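Week 3: Do colors calm us down?

Read the Drimari handout before class. It claims blue walls lower stress, and it leans on one survey of 49 office workers at Greenberg. Be careful with this. The workers picked their own rooms, so the calm ones may have picked blue.

Things to ask of any color claim:

1. Who was compared with whom? The Ilix report has 2893 answers and no second group. A big number does not fix that.

2. Which blue? Paint, tile and printed panels get lumped together - so do plain walls and patterned ones. Blue brick pattern with white lines, over a floor of pink roses and green leaves, would count as "blue" in most of these studies.

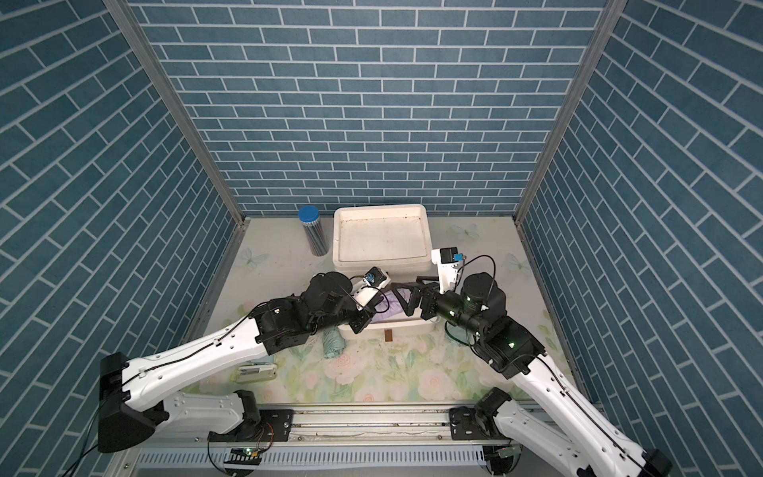

3. Who paid? Bedidlow sells paint. Read its summary last, after you have looked at the tables.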